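Getting the washing dry indoors without turning the house into a swamp

We moved to Rurkthorpe in March and the first thing I learnt about the new house is that it hates wet washing. No garden to speak of, one small back bedroom with a north-facing window, and a family that gets through towels like you wouldn't believe! So I've become a bit of a bore about drying clothes, and these are the things that have made a difference for us.

Spin twice. If you do nothing else, do this. When the wash finishes I put the whole lot through another spin on its own (10 minutes on our machine) and the jeans come out feeling like somebody else has worn them half dry already. Delicates I leave alone, and anything wool gets rolled up in a dry towel and knelt on. My knees have got very good at it.

Give everything a proper shake before you hang it. A good hard snap, like you're cross with it. Shirts go straight on hangers, buttoned at the top, and I hook them along the shower rail with a hand's width between each one. I used to cram them all together and then wonder why the armpits smelt of pond.

Airers next. I had a cheap one that folded up on me twice with a full load on, and I've since gone over to a Torgate tower one, which has wheels and goes sideways through the door if you tuck the wings in. Put the thick things on the outside and the socks and pants in the middle. Trousers I peg by the waistband, upside down from how my mum did it, with the pockets pulled out.

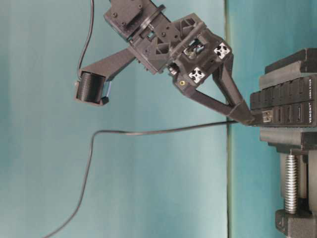 Then there's the window question. I open ours wide for ten minutes when I've hung the load, shut it, and let the dehumidifier get on with it with the door closed. Ours is a Vivari, bought second-hand for 90 quid, and it pulls out 2 litres on a towel day. Empty the tank before bed or it'll click off at three in the morning and you'll wake up to damp everything. Clean the filter too, I'd left mine so long it had grown a sort of felt jumper.

If something has gone musty, don't just spray it with scent and hope. Wash it again, hot as the label allows, with a cup of soda crystals in the drum and no softener. Towels especially! I gave up softener on towels altogether and they're scratchier, but they do the job.

Next month I'll have a go at cleaning the washing machine seal, if I can face it. Wear old clothes for that one and have a bin bag handy.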